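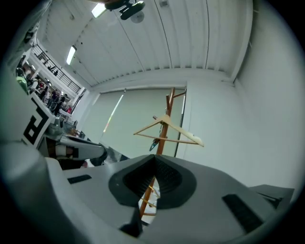
Awuor Masanja
Handling Lab, course notes, unit 4: Comparing grippers
Revised 30 October 2022

Read these before you come to the bench. Last year several of you read them afterward, and it showed in the logbooks.

4.1 What we are comparing

Two hand-held grippers, the Illis and the Pollock. Both carry a camera looking down the fingers and a printed marker panel, so the software can work out where the tool is. The Illis is heavier. The Pollock has a trigger that will be familiar to anyone who has fought with a garden hose. You will use both, in that order, and you will form a preference in the first minute. Please write it down and then ignore it until the data is in.

4.2 The coat rack task

The target is a wooden coat rack with a wooden hanger on it. Students ask why we don't use something more industrial. The hanger is thin and light, it hangs at whatever angle it likes, and it swings when you breathe on it. A steel block does none of this, and you would all get full marks.

Each pair does 57 lifts per gripper. One lift is: approach, close, raise the hanger clear of the peg, hold for a slow count of three, put it back on the same peg. If it goes back on a different peg, that is a miss. If it ends up on the floor, that is also a miss, and you pick it up.

4.3 What the camera sees

Students tend to assume the camera sees the target. Mostly it sees the gripper. With a wide lens this close, the gray housing takes up the lower half of the view, and the lower part of the rack shows only through the gap in the dark finger pad. The rest of the picture goes to ceiling ribs, lights, the mezzanine railing and whoever is standing under it. Your tracking software will find all of this fascinating.

Three things to check before you record:

Is the marker panel in view and unobstructed? A thumb over one corner will cost you the whole run.

Is the hanger above the housing at the start of the approach? If you come in too high, it drops behind the gripper and you are working from memory.

Is a ceiling light in view? Bright lights push the exposure down and pale wood goes muddy. Note it in the log and carry on. We can't move the ceiling.

4.4 Finger pads

The soft pads forgive bad aim, up to a point. They also hide bad aim, so a lift can look tidy while the hanger is held by one edge. Christos Kontogiannis ran 292 lifts in January with the older pads and scored them twice, once from the live view and once frame by frame. The two columns did not agree. His sheet is in the unit folder and is worth reading for the comments alone.

4.5 Logging

Use the Zosura template. Fill in the gripper, pad set, operator, start height and result. "Fine" is not a result. "Weird" is not a result either, though I accept it in the comments column if followed by a sentence.

Save raw video. A full session comes to 200 clips or more with the practice runs, and the shared drive will complain when the group passes 2,000. Tell Ebise Kassa before that happens.

4.6 For next time

Bring your miss rate for each gripper, split by start height, and one clip where you and your partner disagree on the score. If you have no such clip, one of you wasn't looking.

Reading: Bellberg controller manual, the section on grip force limits. It is four pages long and feels like nine.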